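Teaching by hand at the Carnholm picking hall
Monday, June 15, 2020

CARNHOLM – The newest trainee at the Folley warehouse learns by being driven. For the past few weeks, staff here have been steering a robot arm through ordinary order-picking jobs by remote control, one snack bag and one crate at a time, so it can pick up the knack from people who already have it.

I spent a morning beside the racks with Kadir Karakaya, who looks after the training sessions, and it was more fun than a morning of watching someone pick up groceries has any right to be! The operator sits at a small desk with a pair of hand controllers, squeezes to close the fingers, eases off to open them, and the arm follows along. Every movement is recorded. A good run is kept, a clumsy one gets a note beside it, and then everybody goes again.

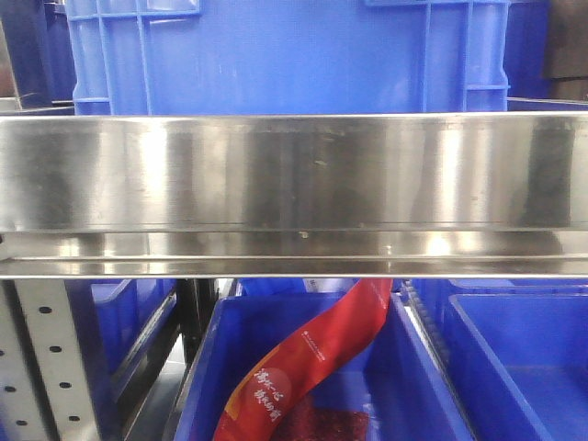 Pick bins under the steel rail, with a red package in the centre bin.

The bins were chosen on purpose. Soft, shiny packaging is a tough ask for a machine, and a long bag that bends and twists is tougher still. "A box is a box," said Karakaya. "A bag has a different shape every time you let go of it. So we want lots of goes at the bag."

They're getting them. The team has logged 406 runs so far, each one labelled with the job and the operator. Ten different people have had a turn at the controls (well, 10 counting me, and I'm told mine went straight into the clumsy pile). A session lasts 24 minutes, after which the operator has to stand up and have a proper break. It's surprisingly tiring work for the wrists and eyes, and I had a new respect for the regulars by the end of my short go.

Work is split over a few stations. The racks are for picking, the rollers are for moving crates, and the big flat table is kept for jobs where things need to be laid out and sorted.
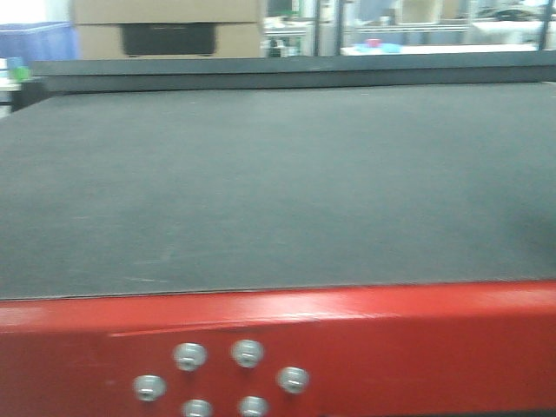

The grey-topped table with its red front beam. Cartons are stacked behind.

Serpil Çetinkaya worked as a picker at Folley for years before moving over to the training crew, and she's a delight to watch. She slows right down as the fingers get close to a bag, comes in a bit from the side, and waits a beat before lifting. She says she never knew she did any of that until she had to do it through a machine.

"My hands knew it and I didn't," she laughed. "Now I have to think, where am I grabbing, how hard, what's in the way? I've become a better teacher for the new people too."
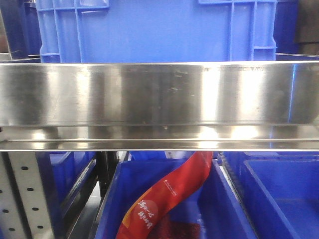

Her colleagues have started copying her style, and Karakaya is happy for them to do so up to a point. He also wants some variety in the recordings, so each operator is asked to do a share of the runs their own way. The control software, called Varnico, lets them play back any run and compare it with another.

Crates are the other half of the program. They're big, they hide whatever is behind them, and the view from the arm's own wrist camera can fill up with blue plastic very quickly. Operators learn to check the fixed cameras as well before they commit to a move.

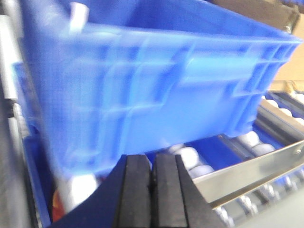 Wrist camera view of the gripper fingers close beneath a blue crate, with the roller conveyor at right.

Another 130 crate runs are planned before the first test without an operator, which is pencilled in for August. A second site, Sisodia, has asked to send two of its pickers over to learn the controls before then, and Çetinkaya has already offered to show them the ropes.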